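4.3 Checking the grasp detector before you trust it

The Herano detector reports a confidence score for every grasp. Treat that score as a hint. It tells you how closely the finger views match the training set, and it says very little about whether the object will stay put when the arm moves.

1. Stop the planner. Leave perception running.

2. Open the Narnance viewer and load a recorded episode of at least 300 frames. Shorter clips make the filter look better than it is.

3. Step to the first frame where both pads touch the object. Write down the frame number yourself before turning on the overlay. If you look at the overlay first you will tend to agree with it.

4. Turn on the overlay and compare. In our test clip the pads met the block at frame 373. The detector called it at 481, with full confidence.

Note: The default threshold is 70. The release notes call this "tuned". We have not found out on what. 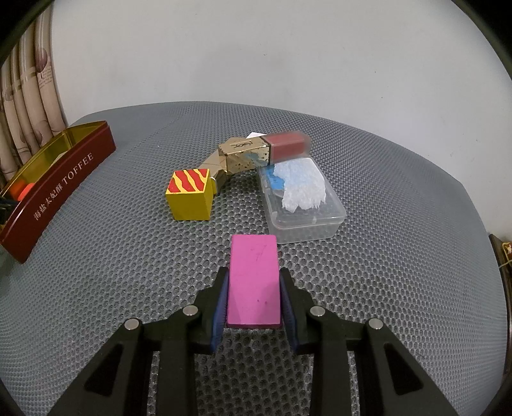 5. Repeat with clutter behind the target. Plain blocks on a bare mat are easy and prove little. Shiny metal and clear plastic are where the depth estimate tends to fall apart, and a wrong depth in the background can pull the object mask off the thing being held.

6. Check the mask edges by eye at full zoom. The summary page averages over the whole clip and will hide a bad stretch.

Caution: Do not turn on automatic regrasp until steps 3 to 6 agree on several clips. Regrasp acts on the detector alone and will open the fingers on a false miss.

7. Save your settings under a new name. The Clustholm updater overwrites the default profile without asking. Isabelle Grewal has reported this, and it is still open as of 26th October.

If the numbers still disagree, go to 4.4 and recheck the camera timing.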